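Ticket 669: Route map not loading on our Dreldale to Brendalier trip page
Status: Solved
Opened by: Radoslava Gajdoš

Hi again! We're two weeks into the trip and loving every bit of it, but the map on our travel page has been blank ever since we crossed into Dreldale. The day entries are fine, and so are the comments (thank you all, we read them over breakfast!).

Tried so far: logged out and back in, cleared the browser, switched to the hostel computer. Still blank.

Update, 2026-05-28: Found it! The Zostus tracker had saved nearly 2000 points on the ferry to Eren, and the map gave up on them. I deleted the ferry day and the line came right back, mountains and all.
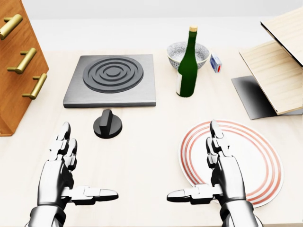 I'll draw the ferry leg in by hand once we reach Brendalier, where the wifi is supposed to be great. Closing this one, and thanks so much for the quick replies!

Related tickets
Photos out of order after a time zone change
Comments missing from October entries

Contact support | Back to top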